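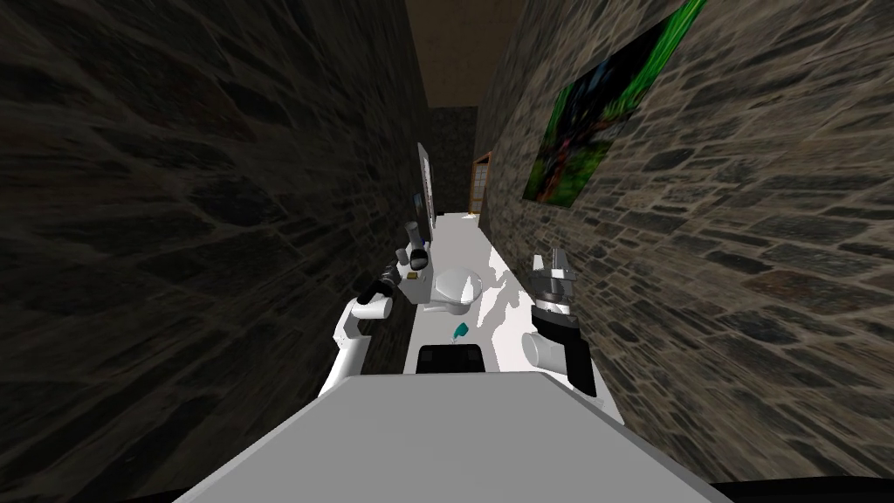
Building Physics > Masonry and Stone

3.2 Moisture in irregular stone linings

Stone linings laid in uneven courses hold water in a different way from coursed block. The joints vary in width and depth, and a single moisture reading says little about the wall behind it. We sampled two buildings, Ranedum and Skemell, both with narrow internal passages lined in flat, irregular stone. At each site, pin readings were taken at the joints and at the stone faces, giving 2574 readings in total. Readings within 5 cm of a door frame were excluded — timber trim affects the local result.

Passage shape matters for drying. In a long passage with a closed end, air exchange depends almost entirely on the doorway, and the far section dries last (geometry as in Figure 4). Room width was entered in the model as a constant. Joint depth was not, and was drawn from the survey values for each wall.

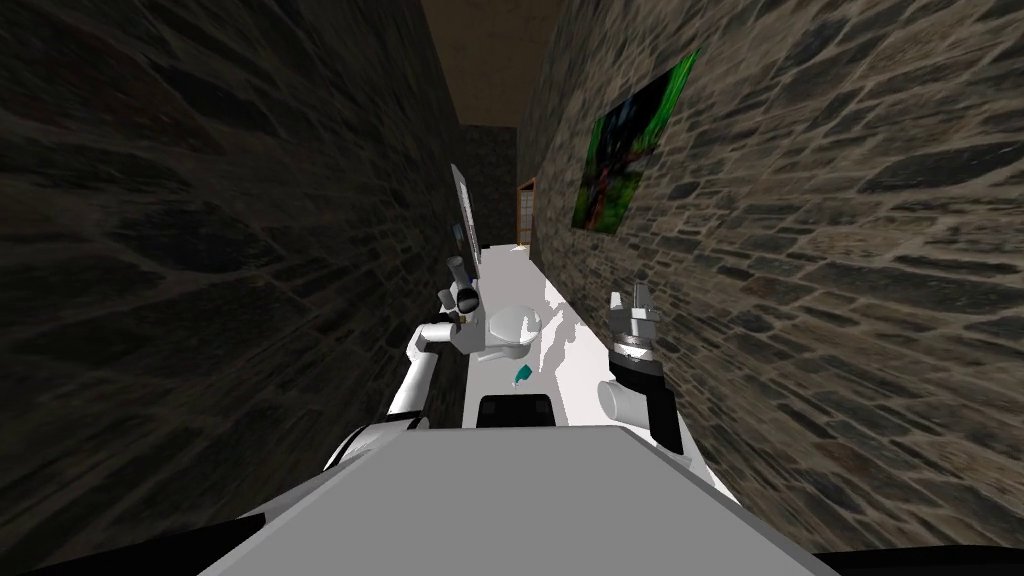
Figure 4. Rendered view along a passage with irregular stone on both sides and a doorway on the right near the end wall.

Vaughan objects that surface readings overstate the moisture held in the joints, and that a drying model fitted to them will run too slow. We accept the first point for salt-laden mortar. At Skemell, where salts were low, joint cores and pin readings gave the same ranking of wall sections, and the fitted drying time changed little when the cores were used alone. The Ranedum cores were too few to repeat the test.

The model was run for 3000 hours with the door shut and then for 700 hours with it open. Output was compared by wall section, using the Flellard scheme for joint classes.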